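4.2 Demonstration at the Musarthorpe open day

The bin-picking cell was shown to visitors at the Evenham site in August. Groups of 11 watched the arm work on mixed red and green bars – the same parts used in the trials of Section 3 – and could put questions to the operator between runs (Figure 4).
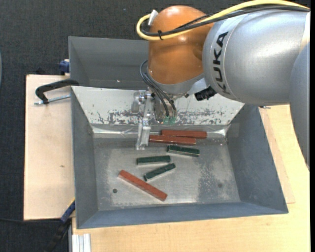 Henk Van Acker and Lăcrămioara Mihăilă

Figure 4. KUKA arm with its gripper lowered into the bin; three red and three green bars on the floor of the bin.

Visitors asked most often how the system chooses its next bar when several lie close together. The selection rule was explained with a printed sheet. In all, 405 picks were logged during the day and are reported apart from the 3167 laboratory picks.

Contact: Setden Project Office, Evenham – Back to top
Last updated: Nov 11, 2020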